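Ticket 256: Umali table cover, creasing after refit
Site: Brirnville, room 8
Status: Open, waiting on supplier
Priority: Low

Reported, 9:40 a.m.
The white cover on the Umali table does not lie flat. It was taken off for cleaning in August and refitted the same day. Faint folds remain on the top. Flat metal items rock slightly when placed across a fold. Soft items are not affected. The plush animal stays put wherever it is set down.

Checks done before opening the ticket:
Cover right side up: yes.
Edge clips closed: yes.
Table level, long side: yes.
Table level, short side: yes.
Debris under cover: none found by hand.

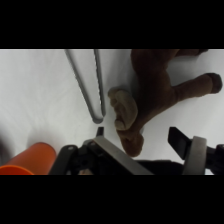 The folds are shallow and do not catch a fingernail. Smoothing by hand from the center outward reduces them, but they return within the hour. Turning the metal piece so that it lies along a fold stops the rocking. We would prefer not to have to place items by fold direction.

Ornitent support, 11:15 a.m.
Please confirm the cover size printed on the hem label and the number of clips in use. Covers washed hot can shrink on one side only, and the clips then pull unevenly. Do not iron the cover while it is on the table.

Site reply, 1:30 p.m.
Label reads 200, no unit given. There are 8 clips in use. Wash temperature was not recorded. Released all clips, left the cover slack for 2 hours, and refitted it starting from the short sides. Folds on the right are gone. Folds on the left are lighter but still present. Items put back on the table after refit.

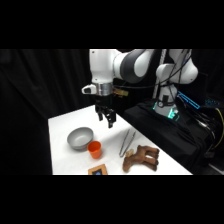 Attachment 2. Table with items, black curtain behind and to the left.

Ornitent support, 3:05 p.m.
Size 200 is correct for the Umali. Uneven shrinkage is the likely cause. A replacement cover has been requested from the Visent warehouse. Until it arrives, keep the current cover on and move the two left clips one position toward the corner.

Site reply, 3:50 p.m.
Clips moved. Tongs tested in both directions, slight rocking in one. The bowl sits flat. Old cover to be kept until the new one has been fitted. Please leave the ticket open.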